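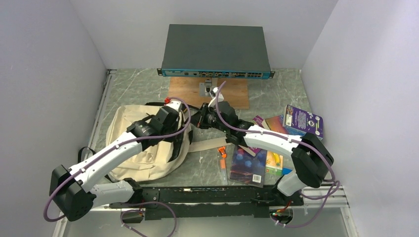
Network switch, rows of ports along the blue front.

Clirnunance Reading Room: spring progress report to the Ollance Fund

Hello again, and thank you for being so patient over the February report, which I know reached you in March. I've tried to put this one in the same order as your form, but I've wandered off it in places (the boxes are very small!) so please shout if you need anything moved.

Where we've got to

We're open! The doors opened at 10am on the first morning of half term, and there was already a queue of pushchairs down the ramp. We had planned a soft start with just the front room, and then everyone wandered through to the back room anyway, so that was the end of the soft start. We've kept both rooms going ever since.

The damp in the back wall is the one bit of the building work I can't tick off. The builder took the old plaster off and found the gutter outside had been dripping down behind it for years, so we've had the gutter replaced and we're letting the wall dry out before anyone puts new plaster on it. It looks awful but it doesn't smell any more. I've hung a big map of the valley over the worst of it. The plastering money is still sitting in the account and I'd like to carry it over to the summer, if you're happy with that.

Wiring and internet went in just before we opened. We now have a proper connection at both ends of the building, after a false start when the phone company came to fit a line to the Adwood branch instead of ours. Borrowers can print at the front desk, which has been far more popular than I expected. It's mostly bus passes, school forms and, for some reason, a great many knitting patterns.

Books

Your grant paid for 300 new books for the children's shelves and they're all here, covered and out. I spent a happy couple of weeks with the sticky film and I've still got bubbles in half of them. We bought heavily for the seven to eleven age group, as that was the big hole when we took over the old stock: plenty of board books, plenty of grown-up thrillers, and next to nothing in between. Funny books go out first, then anything with a dog in it, then football. Poetry hasn't really moved yet, and I've put it on the windowsill facing outwards to see if that helps.

We've also taken in a lot of second-hand books, and I want to be straight with you that this has been more work than I put in the bid. People are very kind and they bring us boxes, and the boxes have to be gone through. Some are lovely. Some have been in a garage since the flood. I've written a short note for the door about what we can take, and the rest goes to Adwood for their summer sale.
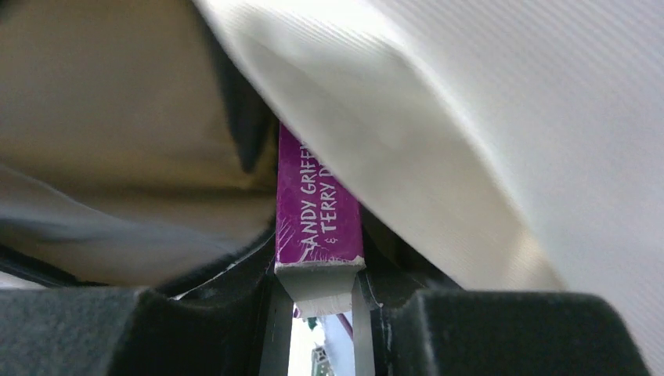
Do you still take second-hand children's books if they're a bit tatty?
We do, so long as all the pages are there and they aren't mouldy. A worn cover is fine and we can mend a loose page ourselves. Just bring them to the desk during opening hours and please don't leave them on the step, as it gets the full force of the rain.

The catalogue

Everything is being entered into Lemma, the catalogue system we share with Adwood. I'll admit I grumbled about it at first. It wanted a code for every shelf and I had been calling ours things like "the wobbly one". But now that it's set up, a child here can ask for a book that's sitting on a shelf in Adwood and it comes across in the next van, and I've stopped grumbling. The adult fiction is in, the children's books are in, and local history is barely started. Local history is going to be slow because half of it is pamphlets with no date and no author, and I keep stopping to read them.

Reading afternoons

This is the part I most wanted to tell you about. We ask families to drop in after school at 3.30 and stay as long as they like, and more than 30 children have joined so far. There's no set activity. We put out cushions, a jug of squash and whatever books have come back that day, and an adult reads aloud in the corner for anybody who wants to listen. I worried it was too loose and that you'd want a programme. But the older ones have started reading to the little ones while they wait to be collected, and I'd hate to get in the way of that by handing out worksheets.

The harder side is the teenagers. We said in the bid that we'd have something going for them by now and we haven't. The few who come want somewhere warm to sit with a plug socket, and I think that's reasonable, so I'd like to start there and get them a table of their own in the back room once the wall is done.

Money

Spending is close to plan. We've used 80 per cent of the grant, and nearly all of the remainder is the plastering. Shelving came in under, heating came in well over. The lease on the photocopier went up by £90, which I queried and lost. I've attached the receipts in one big file this time, in order, after what happened with the envelope.

What's next

Plaster, paint, then moving local history into the back room. We'd also like to try one late opening a week until 8pm for people who work in town, and I'll send you the borrowing figures for that with the autumn report. Could you let me know about carrying over the plastering money before the end of May? The plasterer needs to be booked by then or we lose our place until after the school holidays.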